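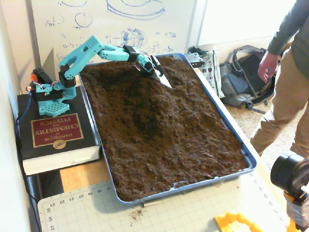
The arm is back together as of last night, and I'm so happy with how it moves now that I have to write down what I did before I forget half of it.

If you're new here, this is the little printed arm I've been calling Fetier, and its whole job is to work a tray of soil. Scoop, carry, tip, level off. I want it to fill seedling cells by spring, and it's getting there! But soil is hard on a machine. It's gritty, it gets into everything, and it pushes back a lot more than the foam blocks I practiced on. By February the elbow had a wobble you could feel with one finger, and the scoop was landing in a slightly different spot every time.

So, a full teardown. My counter said 2429 scoops since the last one, and I had promised myself I'd do it at 1790. Oops.

I started at the wrist and worked back toward the base. The wrist servo takes the worst of it. I pulled the horn off and there was a fine brown paste packed in behind it, soil dust mixed with the bit of grease I'd put there myself in the fall (never again). A dry toothbrush got most of it and a wooden toothpick got the rest. I left that joint dry this time and it runs quieter than it ever did with grease.

The elbow was the interesting one. I was sure the servo gears were worn, and I had a spare out and ready. Nope - the gears were fine. Two of the screw holes in the printed segment had gone oval, so the servo body was rocking in its pocket by a hair every time the blade bit in. A hair at the elbow is a lot by the time you get out to the scoop. I reprinted the segment with thicker walls around the screws, 234 minutes on the printer, and put washers under the heads. The wobble is gone. I kept poking it just to enjoy how solid it felt.

While the printer was busy I went over the wiring. I unplugged each connector, looked at the pins, and pushed it back until it clicked. One wire near the shoulder was rubbing on the edge of a bracket and had a shiny flat spot on it, so I swapped it for a new one and gave it more slack. If you build one of these, run the arm slowly through its full reach with your hand near the cables before you tie anything down. They always want to be longer than you think.

Now the mount. Yes, it still sits on the Handbook of Chemistry and Physics. I tried a proper wooden riser and went right back to the book, which puts the shoulder at exactly the height I like over the tray and is heavy enough that the base stays put when the blade digs. I did re-seat the base plate and square it up before tightening, and I marked its corners with pencil on a strip of tape so I can tell if it creeps.

Last step was calibration, my favorite part. I home every joint, bring the blade down until it just touches the tray's floor with the soil pulled back, and save that as zero. Then I do the same at the near end and the far end. The far end used to read low by a good bit from the arm sagging at full stretch. It still sags, but now it sags the same amount every time, and I can correct for that with one number in the Pustonetti config file. That number is 122 at the moment. It used to change every week.

Then the soil goes back in and I run slow passes. I watch the blade go in, I listen to the elbow, and I stop if anything buzzes. A buzz means the servo is straining, and usually the fix is a shallower bite. Two shallow passes move more soil than one deep one anyway, and with a lot less drama.

Still on my list: a dust boot for the wrist. I have a scrap of thin rubber that might do it, or maybe the finger of a glove. I also want to try a narrower blade, as this one pushes soil up against the rim when it gets close to the side. If you've sealed a small servo against dirt without slowing it down, please tell me how in the comments!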